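I bought my last mattress in nine minutes, lying on it in my coat with a salesman standing over my feet. It had a quilted top and a ribbon on the corner. By the second winter there was a dip on my side you could have served soup in, and I'd started waking up at four with my hip complaining.

So this time I took my time! I spent most of May flopping onto beds all over Harkorham, and I made my poor sister come along and poke me in the lower back (she says you should be able to slide a hand under there, but only just).
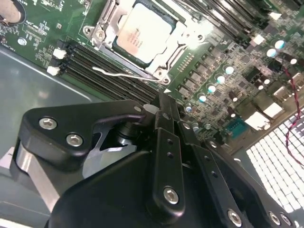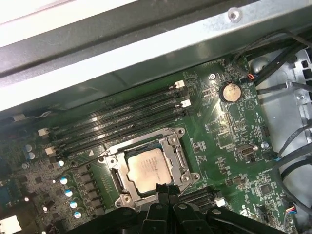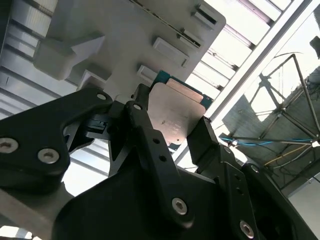 Dougal Geddes thinks I'm wasting my afternoons, and he told me that twenty minutes on a showroom bed is worth very little, that shoulders need weeks to make up their minds, and that the only thing he'd ever ask a store is how long he has to send the mattress back. Fair enough. I asked at every store after that. Besetti gives you 100 nights but charges for pickup, and Skornberg gives you fewer and wants the plastic bag back, which I'd have thrown out the first morning.

I ended up with a medium-firm Galang, 2 inches thinner than my old one, for just under $1000. My fitted sheets are now baggy and I don't care. The first week was awful, I'll admit, like sleeping on a gym floor, and then one night I just didn't wake up at four. My hip still grumbles when it rains. I'm on night 31 and I've kept the receipt taped inside the closet door.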